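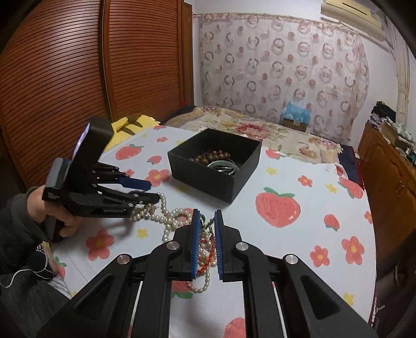

## 26 May 2019

Jewellery again. Pearls and the red string in one big tangle, both grippers on it. Fingers part open and the planner still wants one grasp point, one! for a thing that's all loops.

Segmentation keeps merging strand with bedsheet. White on white, fair enough. Strawberries it finds no worries, useless. Shih-chieh Fu reckons drop the mask and track the strand as a chain of points. Tried 27, too jumpy, 13 is better but slow. Replay script choked at step 125 becuase left and right clocks were out by 11 ms. Fixed that, I think. Need to check the March logs for the same thing, ugh.

Box as the goal region is fine, jade bangle and wooden beads both label properly.

Still to do: push the Tresero branch, ring Brokell re licence, stop hardcoding finger width. Tea first. Knackered.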